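Two weeks with the new hand-held grippers

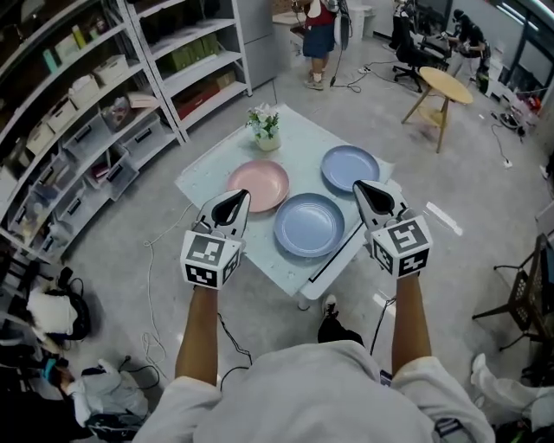 I've been comparing the Susemier pair with our old Gullance ones since the start of the month, and I'm a bit smitten! They sit much lighter in the hand, and by the end of a long session that's all I care about. We're using plates for the table tests, pink and pale blue, and the wide rims give those rounded black fingertips something decent to aim for. The Gullance tips are flat and kept skating off (Lucinda Park will back me up, she did most of the chasing). The marker cubes under the tips take some getting used to, mind you. I kept tilting my wrists to keep them clear of the plates, and Theano Alexiou had to tell me to relax my elbows.

So far we've logged over 500 pick-ups with the Susemiers, 61 of them fumbled, mostly mine. The cables still annoy me and I'd love a longer set. Theano wants to try the Fletitz controller next, same plates, same table. If you fancy a go, put your name on the sheet by the door, and please bring your own wrist support if you use one.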